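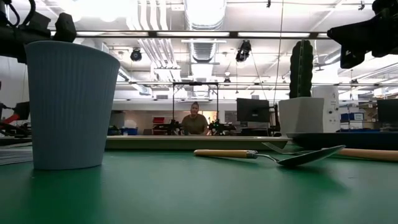 Cup, spoon and fork on the green tabletop.

Ticket: Giveaway entry form drops entries on blog tour pages
Component: Furko giveaway widget, embedded in Fliver book blog theme
Priority: Medium
Status: Resolved
Opened: 15th December

Reported problem
Tour stop for the Sotomayor romance reissue went live with excerpt, blurb and giveaway. Readers who leave a comment and then submit the entry form get the "Thank you for entering" message, but the entry does not appear in the host's list. Tour host reports 80 comments on the post and 5 entries in the widget.

Environment
Fliver theme, default sidebar. Comment moderation on. Brallik cache plugin enabled, page lifetime 200 minutes.

Log
1. Submitted a test entry while logged in as host. Entry recorded.
2. Submitted a test entry logged out, private window. Confirmation shown, no entry recorded.
3. Checked the widget log. The logged-out request was rejected with "expired form token." The widget shows the confirmation text before it reads the server response, so the reader never sees the error.
4. Disabled Brallik on the tour post only. Repeated step 2. Entry recorded.
5. Enabled Brallik again. Entry rejected. Fault reproduced.

Cause
Form tokens are valid for 2 minutes. Brallik serves logged-out readers a stored copy of the post, including an old token. Logged-in users bypass the cache and are not affected.

Fix
Added the giveaway category to the Brallik exclusion list and cleared the cache. Excerpt and review posts remain cached.

Recovery
Rejected entries cannot be restored from the widget. Host exported the comments and will draw the winner of the signed paperback from those, removing duplicates by email address.

Open item
Confirmation text displayed on rejected requests. Logged separately against the Furko widget, target February release.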